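# Working Hours, Rest and Staff Welfare: Inspection Checklist

Mesovent Customer Services, Dronbridge office. Inspection date: Jun 22, 2019.

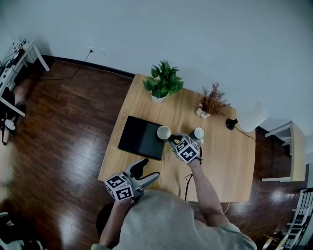 *Dark mug and white cup on a wooden table.*

**Inspector:** Sumathi Fernandes
**Accompanied by:** Nazareno Leone (site manager), Hằng Lã (staff representative)
**Previous inspection:** February, by Cristóvão Baptista
**Scope:** all employees on the Dronbridge payroll, including clerical, telephone and supervisory grades. The Sandberg annexe is inspected under its own form.

Marks used: **S** satisfactory; **P** partly satisfactory, action required; **U** unsatisfactory; **N/A** not applicable.

## Section A. Hours and overtime

- [x] **A1. Written hours are given to each new starter. S**
 The statement is issued with the contract. The wording was revised after the February inspection and now gives the length of the unpaid lunch break.

- [x] **A2. Rotas are published in good time. S**
 Rotas are posted on the noticeboard and in the Flila scheduling system. The two versions agreed for every week examined.

- [ ] **A3. Overtime is recorded by the person who works it. P**
 Of 951 overtime entries examined, 796 had been made by the employee concerned. The remainder had been entered by a supervisor, in many cases several days later. Mr Leone stated that supervisors enter overtime when staff leave before the system can be reached. Entries made on behalf of another person must carry that person's initials.

- [ ] **A4. Overtime is voluntary in practice. P**
 The policy says that overtime may be declined. Staff on the evening telephone team said that they did not feel free to decline it at the end of the month. No written complaint has been made. See comment 1.

- [x] **A5. Supervisors are subject to the same limits as other grades. S**
 The exemption formerly applied to team leaders has been withdrawn.

## Section B. Breaks and rest

- [x] **B1. Breaks are shown on the rota. S**

- [ ] **B2. Breaks are taken as shown. P**
 Breaks on the day shift were taken on time. On the evening shift the second break was often joined to the end of the shift so that staff could leave early. This is popular, but it does not meet the policy, and the practice should cease.

- [x] **B3. Staff are able to eat and drink away from their desks. S**

- [x] **B4. Drinking water is provided free of charge. S**

- [ ] **B5. Staff are not contacted during breaks or leave. U**
 Messages sent to staff on annual leave were shown to the inspector by three employees. One concerned the whereabouts of a key. The others asked for work to be done. This item was also marked U in February and no action has been recorded.

## Section C. Conduct and forms of address

- [x] **C1. The dignity at work policy is displayed. S**
 Displayed by the lifts and in the post room. The copy in the post room is an older edition and should be replaced.

- [ ] **C2. Staff of all grades are addressed with courtesy. P**
 Nicknames for certain grades are in general use in the office, including in written messages. Most staff regarded them as friendly and several had adopted them for themselves. Two clerical employees did not, and said so. See comment 2.

- [x] **C3. A named contact is available for complaints. S**
 The named contact is Darius Dinu. Staff who were asked could identify him.

- [x] **C4. Complaints are kept in confidence. S**
 The file is locked and the access list is short. No further comment.

- [ ] **C5. Team meetings are held within paid hours. P**
 The morning meeting begins ten minutes before the start of the shift. Attendance is described as optional, but the day's tasks are given out at it. The meeting should be moved or the time paid.

## Section D. Records

- [x] **D1. Holiday balances are visible to each employee. S**

- [ ] **D2. Unused leave is followed up. P**
 At the date of inspection 163 days of leave from the previous year remained unused across the site. Managers had written to the employees concerned, but no dates had been agreed.

- [x] **D3. Payslips show overtime as a separate line. S**

- [ ] **D4. Night work assessments. N/A**
 No night shift is worked at Dronbridge.

## Comments

**1. On item A4.** The inspector accepts that no member of management has instructed staff to work overtime against their wishes. The difficulty lies in the way the request is made, which is aloud and to the whole team. It is recommended that requests be sent individually and that a refusal require no explanation.

**2. On item C2.** It is not proposed to forbid informal names. A name which a person chooses in conversation with colleagues is a different matter from one used by a manager in a task list. Written instructions should use the employee's own name. Ms Lã asked that the clerical team be consulted before any notice is issued, and Mr Leone agreed.

**3. On item B5.** A second mark of U on the same item is referred to the regional office in line with procedure. Mr Leone asked that it be noted that he took up his post after the February inspection. This is noted.

## Actions

| Item | Action | Responsible |
|---|---|---|
| A3 | Initials on all entries made for another person | N. Leone |
| A4 | Individual overtime requests | N. Leone |
| B2 | Second evening break to be taken as shown | Evening supervisors |
| B5 | Written instruction on contact during leave | Regional office |
| C1 | Replace policy in post room | D. Dinu |
| C2 | Consult clerical team | H. Lã, N. Leone |
| C5 | Revise meeting time | N. Leone |
| D2 | Agree leave dates | Line managers |

Copies to: C. Baptista, D. Dinu, site file.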